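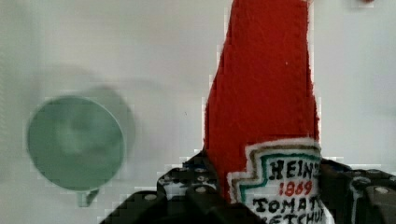 Slide 1. Plush ketchup bottle, red felt with a white label.

Counting the Finished Cases: What the Drenow Citizenship Workshops Can and Can't Claim
Speaker notes, Þórarinn Lykkegaard
Afternoon session, 25 minutes plus questions

OPENING
Thank the hosts. Say up front that I'm for citizenship workshops and have worked at plenty of them. My trouble is with the claims made for this set.

Ask for hands: who has read the full Drenow report, and who has read the two-page summary? Wait. Don't tease anyone.

SLIDE 2: The claim
Read it out slowly. "The Drenow program helped 600 immigrants on the path to citizenship." It's in the press release, the grant renewal and the mayor's remarks, word for word in all three.

Path is a generous word. So is helped. The report defines "helped" in a footnote on the methods page as signed in at one or more workshops. A green card holder who came in, heard she was a year short of eligible and went home is one of the 600. So is a man who came twice, though I'll give them credit, he only counts once.

SLIDE 3: The same people, one step at a time
600 signed in.
351 met the residence requirement on the day they came.
223 left with a completed application.

Pause here. The report stops at 223. I asked how many of those applications were mailed. The program didn't track it. I asked how many people had taken the oath by March. It didn't track that either, but a staff member thought it was "most of them." Maybe so. I'd like to see it.

If someone objects that the waits are long and it's too early to know: fine, then it's too early for the press release too.

SLIDE 4: The software
Keep this short, it eats time. The intake forms ran on Plirketti, which is sold to cities as a screening tool. It flags people who should see a lawyer before they file: old arrests, long trips abroad, tax problems. It flagged 32 people.

Out of 600 that looks low to me. I can't prove it's low. The questions are in English and Spanish only, and two of the four sites serve mostly Haitian Creole and Vietnamese speakers. A wrong "no" on the arrest question can put a person in front of an immigration judge. I'd want a lawyer to go back over a sample of the files that weren't flagged. I made that request in writing and was told the contract doesn't cover it.

(If the Plirketti rep is in the room, invite a reply during questions, not now.)

SLIDE 5: Two comparisons people will bring up
Cunov. Smaller program, one attorney, appointments only. They call every client at six months and write down the answer. Their numbers look worse in a brochure and I trust them more.

Thoroddsen. The fee loan fund. Supporters say the filing fee is the real barrier and workshops are a sideshow. Could be. But the fund's evidence is a survey of people who got loans, asking whether they liked getting loans.

SLIDE 6: What I'd ask before renewing
How many applications were filed?
How many came back for missing papers?
Who checked the flags?
What happened to the people told to come back later, and did anyone write to them when the date arrived?

That last one matters most to me. The 249 who weren't eligible yet gave us their names and their dates. A reminder letter costs a stamp.

QUESTIONS
Expect "are you saying we should cut the program?" No. Fund it for one more year, with the six-month calls written into the contract.

Expect the one about politics. Don't take it past two minutes. Handouts are by the door, and the footnote is on page 4.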